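4.2 Grip loss during lateral transfer

Of the faults recorded over the whole trial, grip loss during lateral transfer was the most common and took the longest to explain. The operator or the policy closes the gripper on an object, the arm lifts, and at some point before release the object rotates in the fingers or drops to the table. In the log this is coded G2 if the object stays in the gripper at a changed angle and G3 if it falls. Both codes stop the arm until a person clears them.

The two-arm station at Gesudholm was used for all runs in this section. Each run asks for toy blocks to be moved between positions on the table while household objects stay in place as clutter. We ran 200 episodes with the original control settings and 100 with the revised settings described below. Episodes in which a person had to reach into the work area for any other reason were left out and are listed separately in Section 4.4.

Finger force at closing was within limits in every G3 episode. This ruled out our first guess, a weak actuator on the right side. Evelien Visser then compared the wrist speed at the moment of each fault with the speed commanded by the controller. The two did not agree. In the faulty episodes the wrist was still speeding up after the controller had asked it to slow down, and the lag was worst when the arm was stretched toward the far half of the table. The object was being swung at the end of a long reach, and the flat finger pads let it turn.
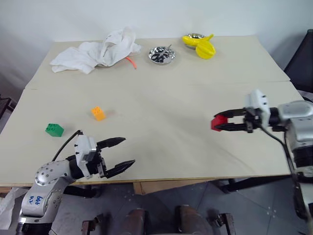 Figure 6. Block transfer at the two-arm station. The red block is held in the right gripper; the left gripper is open.

Why was the lag not caught by the built-in speed monitor? The monitor reads the commanded speed, so a wrist that fails to follow its command looks normal to it.

We think this point deserves more attention than the dropped blocks do. A toy block that falls on a table does no harm. The same arm, with the same monitor, would have reported a safe speed while moving faster than that with a heavier tool in the fingers. The stop limit for shared work areas at Gesudholm is set on reported speed. Until the monitor was changed, that limit was not protecting the operator in the way the site safety plan assumed. The plan was withdrawn on 12 August 2021 and the station was run behind a closed gate until the revised monitor had been checked.

Episode 2569 is the clearest case. (Episode numbers carry on from earlier work and are not a count for this trial.) The right arm picked up a block, began to move inward, and overshot the turning point of its path. The block rotated in the fingers and fell. The controller log shows a normal slowdown during the whole motion. Only the joint encoder data, saved to a separate file and not used by the monitor at that time, shows what the wrist did.

Two changes were made. First, the monitor now reads encoder speed and stops the arm when measured and commanded speed differ by more than a set margin for 2 control cycles in a row. Second, the acceleration limit is lowered as the arm extends — the simple table of limits used for this is given in Appendix B. Lotte Lambrechts repeated the load tests after each change so that the effects could be told apart.

With both changes in place, G3 faults no longer appeared in the lateral part of the motion. G2 faults did not go away. Most of those left began at the moment of closing, when a finger met the studs on a block before its flat side and the block was already tilted as it left the table. This is a grasp planning problem and the speed limits have no effect on it. The Nillport group has suggested softer pads, but we have not tested them.

The new monitor also produced false stops. Several came from encoder noise at very low speed, and these ended once a minimum speed was added to the check. A few others remain unexplained. We chose to leave the margin as it is and accept the stops, and the operators at Gesudholm were told to log each one and restart by hand.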